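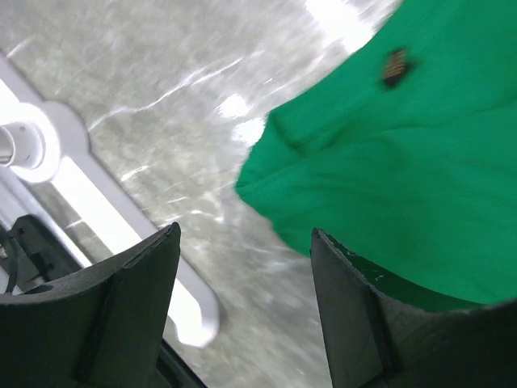
有名な人がきれいな服を着て、赤いじゅうたんの上を歩く。次の日には「だれが何を着たか」の記事がたくさん出ます。読んでいると、なんだかすごい服だったような気がしてきます。でも、先に少しだけうたがってみましょう。たとえば色の名前です。写真のロボットの指は左右とも、黒に近い、つやのないこい灰色をしています。ふつうに言えば「こい灰色」でおしまいです。ところが同じような色のドレスになると、「真夜中のチャコール」や「ぬれた石の色」になったりします。色が変わったわけでもないのに、名前だけがりっぱになっています。

## その服は、だれのもの?

有名な人が式に着てくる服は、その人が自分のお金で買ったものだと思っていませんか。

買っていることもあります。でも、借りていることもたくさんあります。服の会社が「うちの服を着てください」と貸し、着終わったら返してもらうのです。図書館の本とにています。ちがうのは、図書館は本を読んでいるところをみんなに見てもらわなくてもかまわないけれど、服の会社は見てもらわないとこまる、というところです。

「ジャネヴェック映画祭」(Janeveck)という催しを例にしましょう。毎年6月に開かれ、俳優(はいゆう)や歌手が大ぜいやって来ます。町の服屋さんや、遠くの大きなブランドも、何か月も前から準備をします。だれに何を着てもらうか、という相談です。

このとき、間に入る仕事の人がいます。「スタイリスト」といいます。いろいろな会社から服やくつやかばんを集めてきて、着る人に合うものをえらびます。一回の式のために4着を用意し、そのうち3着は一度も人前に出ない、ということもあります。

記事には「お気に入りのブランドの服をえらんだ」と書いてあるかもしれません。でも、その「お気に入り」は、だれが言ったのでしょう。着た本人でしょうか。スタイリストでしょうか。それとも、記事を書いた人がそう思っただけでしょうか。ここは記事の中をさがしてみる価値があります。さがしても見つからないことが多いと思います。

## 「特別に作った一着」のふしぎ

よく出てくることばに「カスタム」があります。その人のために特別に作った、という意味です。

これも、はばの広いことばです。布をえらぶところから全部その人のために始めた服も「カスタム」です。もとからある服の、すそを少し短くしただけのものも「カスタム」とよばれることがあります。二つは、かかる時間も手間もまるでちがいます。

一着のドレスを最初から作るときは、だいたいこんな順番で進みます。

1. どんな形にするか、絵をかく。
2. 着る人の体の長さや太さをはかる。
3. 安い布で、ためしに一度ぬってみる。
4. 着てもらい、きついところやゆるいところを直す。
5. 本番の布を切って、ぬう。
6. もう一度着てもらい、最後の直しをする。

3番の「安い布でためす」は、読んだ人がよくびっくりするところです。高い布をいきなり切って失敗したら、もうもどせません。ためしの服はごわごわしていて、あまりきれいには見えません。そしてふつうは記事にものりません。
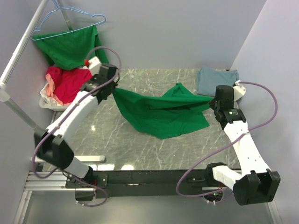

布えらびにも時間がかかります。同じ緑でも、外の光で見たときと、夜の電気の下で見たときでは、ちがう色に見えます。式の会場は強いライトがたくさんあるので、お店で見てすてきだった布が、会場ではのっぺり見えてしまうこともあります。だから、作る人は布をいろいろな明るさの中で広げて、たしかめます。

フォヴォルスカ(Fovolska)というブランドは、映画祭のあとに「このドレスには2254個のビーズをぬいつけました」と発表しました。すごい数ですね。でも、ちょっと待ってください。

2254という数を聞いて、わたしたちはどうして「すごい」と思うのでしょう。ほかのドレスのビーズの数を知らないのに。もしかしたら、となりの人のドレスのほうが多かったかもしれません。数字がこまかいと、本当らしく聞こえます。「たくさん」と言われるより「2254個」と言われるほうが、信じたくなります。会社のほうも、そのことはよく知っています。

数がうそだと言いたいのとはちがいます。だれかが本当に数えたのかもしれません。ただ、その数を教えてくれたのは服を売りたい会社だ、ということはおぼえておいてください。

## 「すぐに売り切れました」を読むとき

有名な人が着た服は「またたくまに売り切れた」と書かれることがあります。

ジャヤシンハ(Jayasinghe)というお店の白いシャツが、そう書かれたことがありました。「ギスタッチ」(Gistach)というファッションのサイトの記事です。見出しには「世界中で売り切れ!」とありました。

世界中と聞くと、何万まいも売れたように感じます。ところが記事をずっと下まで読むと、お店が用意していたシャツは200まい近くだった、と小さく書いてありました。

200まいのシャツが売り切れるのと、何万まいものシャツが売り切れるのは、どちらも「売り切れ」です。見出しには同じことばが使えます。

それから、売り切れたのはその人が着たからなのか、というのもむずかしい問題です。前の日から安売りをしていたのかもしれません。テレビで紹介(しょうかい)されたのかもしれません。二つのことが続いて起きると、前のことが後のことを起こしたように見えます。たまたま続いただけ、ということもよくあるのに、です。雨の日にかさを忘れた人が、「わたしがかさを忘れたから雨がふった」と言ったら、みなさんは「そうかなあ」と言うでしょう。服の記事にも、同じ「そうかなあ」を言っていいのです。

## 同じ服を二回着たら、ニュース?

もう一つ、よくある記事を取り上げます。「前にも着た服をまた着た!」というものです。

みなさんは、きのう着たくつ下と同じがらのくつ下を、来週もはくと思います。コートなら冬の間じゅう同じものを着るでしょう。それはニュースになりません。どうして有名な人だとニュースになるのでしょうか。

式のたびに新しい服を着るのがふつうだ、と思われているからです。でも、そのふつうを作ったのはだれでしょう。服を売る会社は、新しい服を着てもらえるとうれしい。記事を書く会社は、毎回ちがう服だと毎回ちがう記事が書けます。そう考えると、この「ふつう」は、ちょっとあやしく見えてきます。

「環境(かんきょう)のために同じ服を着た」と書いてあることもあります。物を長く使うのは、よいことです。ただ、服を一着がまんしても、そのために遠くから飛行機で来ていたらどうなるでしょう。記事がほめているのは、どの部分なのか。書いていないのは、どの部分なのか。そこは分けて読んだほうがいいと思います。

## 広告と記事の見分け方

記事のようで、広告のものもあります。会社がお金をはらって書いてもらった文章です。「PR」「広告」「提供(ていきょう)」などの文字が、すみのほうに入っていることがあります。とても小さいこともあるので、題名のまわりと、いちばん下を見てください。

文字がなくても、気をつけたいところはあります。

- 値段と「買う」ボタンが、文のすぐ横にある。
- 悪いところが一つも書いていない。
- 「みんなが夢中」と書いてあるのに、その「みんな」がだれかわからない。
- 同じブランドの名前が、何度も何度も出てくる。

一つ当てはまったから広告だ、と決めつけるのは早すぎます。本当にその服が好きで、夢中で書いた人もいるでしょう。「買う」ボタンについては、だれかがそこから買うと、サイトにお金が入るしくみになっていることがあります。そういうときは、たいていどこかに説明があります。

## やってみよう

おうちの人といっしょに、有名な人の服についての記事を一つえらんでみてください。紙に印刷できたら、えんぴつを二色用意します。

一つの色で、写真を見ればたしかめられるところに線を引きます。「白いシャツ」「長いスカート」などです。もう一つの色では、写真だけではわからないところに線を引きます。「完ぺきな着こなし」「自信にあふれたえらび方」「いちばんのお気に入り」などです。

書いた人の名前や、だれに聞いたかが出ていたら、まるでかこんでおきましょう。まるが一つもない記事もあります。

線が引けたら、二つ目の色のところを全部とばして、声に出して読んでみます。とても短くなる記事があるはずです。70文字しか残らなかったら、その70文字で何がわかったかを、おうちの人に話してみてください。この文章でも同じことができます。「あやしい」や「と思います」と書いたところは、わたしの考えなので、二つ目の色でぬってかまいません。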